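After the break-in

Many of you have asked what happened at the Destness Road unit, so we are putting it all in one place.

On a Wednesday night in February someone forced the side door of our store and went through the shelves. They took the two petrol generators, a box of hand tools, the cash tin from the Saturday stall and 200 metres of copper cable that we had been keeping for the Ginura hall rewiring. They also took the van keys from the hook, and the van with them. The alarm went off at ten past three in the morning. By the time the first of us got there the yard gate was open and the van was gone.

No one was hurt, and no one was in the building. We would like to say that first whenever we talk about it, because two of the families we deliver to have been through far worse this winter.

The police gave us a crime number the same day and took prints from the door. The van was found 8 days later behind the old Vesance bakery, with a smashed window, a broken steering lock and an empty tank. The food crates were still in the back. The generators and the cable have not turned up and we do not expect them to.

Insurance covers the van repair, less an excess of £400, which we have to find ourselves. It does not cover the keys being taken from an unlocked hook. We have argued this point by letter and lost. It does not cover the cash tin either. The contents claim is still open. The assessor has asked for receipts for the hand tools, and as most of them were given to us over the years, we do not have any. If you donated tools and happen to remember what they were, please write it down and drop it in at the office, even if you cannot put a price on them.

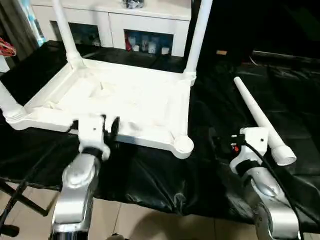 Photo: Ginura newsletter

Deliveries have carried on, though not at the usual times. A member lent us an estate car, and the Rattanakul restaurant let us use their own van on the mornings they are closed. That has been enough for the Monday round, but the hill villages had to wait until the afternoon for three weeks running. We are sorry to everyone who stayed in for us. The van should be back from the garage by the end of the month and the old timetable will start again the week after.

Some things have changed at the store. Keys are no longer kept on site overnight. The side door has a steel plate and a new lock, and the stall money goes to the bank the same afternoon. Only four people now have the alarm code. If you used to let yourself in to pick up tables or the urn, please ring the office first and someone will meet you there.

We talked for a long time about whether to put bars on the windows. Several people felt strongly that they would make the place look unfriendly, and others said, fairly enough, that it had been friendly to the wrong people. For now we have gone with a light on the yard side and a camera over the gate. The question will come up again at the spring meeting.

A number of neighbours have told us about attempts on their own sheds and garages in the same fortnight. Please report these, even if nothing was taken. The officer who came to see us said that only one other had been logged on our side of the river, and patrols are planned from what is logged. The non-emergency number is 101, or you can fill in the form online. Ask for a crime number and keep it.

There is a collection box for the excess on the office counter, and another at Rattanakul. We have also had a few kind offers of second-hand generators. One working set would be enough, as long as it can be lifted by two people. Please speak to the office before bringing anything over.

The office is open on weekday mornings from 10 until noon.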